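# 빈 피킹 패키지 'Skellum' 사용 보고서

자동화 실습 4조
제출일: 2019년 9월 8일

## 1. 들어가며

우리 조의 과제는 시판되는 빈 피킹(bin picking) 패키지 하나를 골라 직접 써 보고 평가하는 것이었다. 고른 제품은 Gorkska사의 Skellum이다. 선정 기준을 거창하게 쓰고 싶지만 학과 예산으로 교육용 라이선스를 빌릴 수 있는 제품이 이것과 Nillus뿐이었고, Nillus는 견적 메일에 답이 없었다. 답장을 한 회사가 이겼다.

소개 자료에 따르면 Skellum은 "전문 지식 없이 하루 만에" 설치할 수 있다. 우리는 전문 지식이 없다는 조건만큼은 완벽하게 충족했다. 설치에는 18일이 걸렸다. 그중 상당 기간은 라이선스 파일이 학교 메일의 첨부 차단에 걸려 있던 시간이므로, 전부 제조사 탓으로 돌리지는 않겠다.

## 2. 패키지 구성

대여 계약에 포함된 항목은 다음과 같다.

- Skellum 본체 소프트웨어(교육용, 동시 접속 2명)
- 파지 위치 계산 모듈
- 로봇 연동용 통신 플러그인
- 139쪽짜리 설명서(영문 PDF)

로봇과 그리퍼, 작업대, 빈은 실습실 것을 그대로 썼다. 설명서는 분량에 비해 그림이 적고, 통신 오류를 다룬 장은 "관리자에게 문의하십시오"로 끝난다. 우리 조의 관리자는 우리였다.

지도는 Noémie Bouvier 선생님이 맡아 주셨다. 첫 면담에서 선생님은 "잘되는 날의 기록만 적으면 그건 카탈로그"라고 하셨고, 덕분에 이 보고서에는 안되는 날의 기록이 넉넉히 들어갔다.

## 3. 실험 방법

대상물은 빨간색과 짙은 녹색의 길쭉한 직육면체 블록으로 정했다. 모양이 단순하니 금방 끝날 것이라는 의견이 회의록에 남아 있다. 누구의 의견인지는 조의 화목을 위해 지웠다.

시험은 블록을 빈 안에 흩어 놓고, Skellum이 고른 순서대로 로봇이 하나씩 꺼내게 하는 방식으로 진행했다. 배치는 세 가지로 나누었다.

1. 블록이 서로 떨어져 있는 배치
2. 블록이 나란히 붙어 있는 배치
3. 블록이 벽 가까이에 몰려 있는 배치

세 번째 배치는 원래 계획에 없었다. 집다가 놓친 블록이 번번이 벽 쪽으로 밀려가기에, 막지 못할 바에는 실험 조건으로 승격시키기로 했다. 파지에 실패하면 같은 배치에서 한 번 더 시도하고, 그래도 실패하면 사람이 로봇을 정지시킨 뒤 손으로 꺼냈다. 조명은 실습실 천장등만 사용했다.
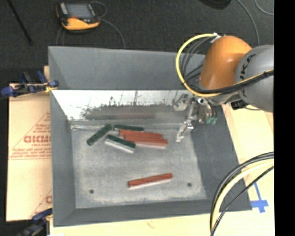

초기 설정에서 가장 오래 붙들고 있던 것은 빈 모델 등록이었다. Skellum은 빈의 안쪽 치수를 입력하면 충돌 회피 영역을 알아서 만들어 준다. 문제는 여유 거리의 기본값이 지나치게 조심스럽다는 점이다. 이 값을 그대로 두면 벽 근처의 블록은 모두 '접근 불가'로 분류되고, 프로그램은 남은 블록을 두고도 작업 완료를 선언한다. 일을 남겨 둔 채 퇴근하는 태도가 당당해서 처음에는 화면의 메시지를 믿었다.

여유 거리를 줄이자 벽 쪽 블록도 후보에 들어왔다. 대신 손가락이 벽에 닿을 가능성이 커지므로 로봇 속도를 낮추고, 조원 한 명이 늘 비상정지 버튼 곁에 있기로 했다. 이 당번은 인기가 없었다.

## 4. 결과와 평가

### 4.1 떨어져 있는 블록

별로 쓸 말이 없다. 집으라는 것을 집었고 놓으라는 곳에 놓았다. 제조사 홍보 영상이 왜 이 조건에서만 촬영되었는지 이해하게 되었다.

### 4.2 붙어 있는 블록

같은 색 블록 두 개가 길이 방향으로 붙어 있으면 Skellum은 이를 폭이 넓은 블록 하나로 인식하는 경우가 많았다. 그 결과 그리퍼를 최대로 벌려 둘을 한꺼번에 집으려 한다. 의욕은 높이 살 만하나 손가락 폭이 따라 주지 않는다. 대상물의 최대 폭을 설정 파일에 직접 적어 넣으면 증상이 크게 줄어든다. 이 항목은 화면 메뉴에 없고 설명서 부록에만 있다.

### 4.3 벽 근처의 블록

빛 반사의 영향이 컸다. 빈 안쪽의 반짝이는 면 가까이에서는 높이 값이 튀었고, 없는 블록을 집으러 가는 일도 있었다. 노출을 낮추면 나아지지만 이번에는 짙은 녹색 블록이 잘 잡히지 않는다. 결국 노출을 다르게 한 두 장을 합치는 기능을 켰고, 한 번 집는 데 걸리는 시간이 4초 늘었다. 수업 시간에는 참을 만한 차이지만 생산 라인이라면 이야기가 다를 것이다.

### 4.4 기술 지원

문의는 대리점 Nic Aodha를 거쳐야 한다. 답변은 친절했고, 대개 우리가 문제를 해결한 다음 날 도착했다. 다만 최대 폭 설정은 대리점에서 알려 준 것이므로 이 점은 공정하게 적어 둔다.

## 5. 추천 여부

다음 학기 실습용으로 다시 빌리는 데는 찬성한다. 단순한 배치에서는 믿고 쓸 수 있고, 복잡한 배치에서는 학생이 배울 것이 많다. 후자가 제조사의 의도였는지는 확인하지 못했다.

빌린다면 아래 사항을 먼저 처리하기 바란다.

- 라이선스 파일은 메일이 아닌 USB로 받을 것
- 대상물 최대 폭과 빈 여유 거리를 첫날에 수정할 것
- 빈 안쪽 면의 반사를 줄일 방법을 미리 마련할 것(무광 시트를 시험해 보고 싶었으나 구매 신청서가 아직 결재 중이다)

설정 파일과 원본 로그는 조 공유 폴더의 `skellum_final_진짜최종`에 있다. 옆에 있는 `skellum_final`은 열지 말 것. 여유 거리 값이 옛날 것이다.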